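Chapter 4
Gathering Examples for a Learning System 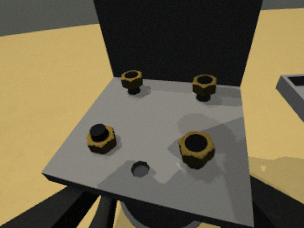 In the first three chapters we wrote every motion of the robot by hand. We told it where to go, how fast to move, and when to close the fingers. This method is still used in many factories and there is nothing wrong with it. But the student who did the exercises at the end of Chapter 3 has probably noticed how long the program became, and how quickly it failed when a part was moved by the width of a finger. In this chapter we begin with another method. We show the robot many examples of the work, and a learning system tries to find the rule which connects what the robot senses with what it should do next.

The chapter is about the examples only. The learning itself comes in Chapter 5. Many students want to go directly there, and I understand this wish. However, in my own teaching I have seen that most of the bad results come from the examples, and that the students look for the mistake in the wrong place for many weeks.

4.1 What is one example?

We must first agree on some words. A step is one moment of recorded work: what the sensors gave at this moment, and what command was sent to the robot. An episode is a row of steps which belongs to one attempt at the task, from the starting position to the end. A collection is all the episodes together, with the notes which explain how they were made.

Take as a task the placing of a hexagonal nut over a peg on a flat plate. The episode begins when the arm is in its rest position and the nut has been given a place. It ends when the nut sits on the plate with the peg through it, or when the time is over, or when the operator gives up. All three endings are episodes. A student often deletes the second and the third kind, and then has no way to know how often the task was really completed.

It is also necessary to write down what "completed" means before the first episode is recorded. Must the nut touch the plate? Is it enough that the peg has entered the hole? Two operators who did not discuss this will give different labels to the same result. In the nut task of this book we use the strict meaning: the nut must rest flat.

4.2 Where the examples come from

There are several sources, and a real project often mixes them.

The first source is a person who guides the robot, either by hand or through a remote control. The motions are natural and contain much knowledge which the person could not explain in words. They are also slow to obtain. A person becomes tired, and the episodes from the end of the afternoon do not look like the episodes from the morning.

The second source is a written program of the kind we made in Chapter 3. It can run all night. Its weakness is that it always solves the task in the same manner, so the learning system sees only a narrow path through the work and does not know what to do beside this path.

The third source is simulation. The plate, the pegs, the nuts and the floor exist as shapes in a computer, and the contact between them is calculated. Nothing breaks, and the starting position can be changed as often as we like. We also know the exact place of every object at every step, which on a real table must be measured with effort. The price is that the calculated contact is never quite the same as real contact. A thin peg in a tight hole is one of the difficult cases, and we return to it in Section 4.7.

4.3 The Kallholm collection

Through this chapter and the next we use one collection, which is called Kallholm. It was made for this book with the simulator Virkura and it contains 1509 episodes of the nut task. The recording was done in 2 parts. In the first part the nuts always started from the same places. In the second part the starting places were changed between the episodes, and so was the direction of the light.

I must say that the first part was a mistake, and I have left it in the collection because it is useful to study. A system trained only on this part looks very good when it is tested from the same starting places. When one nut is moved a little, the arm travels to the old place and closes its fingers on the air. The system has learned a position. It did not need to look at the nut at all.

Around 11 percent of the episodes are failures. They are marked as such, and the reader is asked not to remove them before Section 4.6.

4.4 How much variety is enough?

There is no number which is correct for every task. A practical way is to make a list of everything which may change when the robot does its real work, and then to ask for each line whether it changes in the collection. For the nut task the list may begin so:

The place of each nut at the start
The rotation of each nut around its own axis
Which pegs are already occupied
The light and the shadows
The position of the camera
The friction between nut and peg

The third line is forgotten most often. If every episode starts with all pegs free, the system never meets a peg which already carries a nut, and it may try to put a second one on the same peg. The fourth line also deserves some care. A shadow can change the look of a gray surface so much that a simple system takes it for an object.

Do not change everything at the same time in the first trial. Change one line, record some episodes, look at them with your own eyes, and only then go to the next line. It is boring work, but errors in the recording are found in this way early, when it is still cheap to repeat.

Before you continue

For the exercises you need the recording tool Rullness, version 4 or later, and enough free space on the disk for the whole collection. The installation is explained in Appendix B. Please open three episodes of your choice, play them at slow speed, and write for each one at which step you would say that the task is finished. Keep this paper. We will compare it with the labels in Section 4.5.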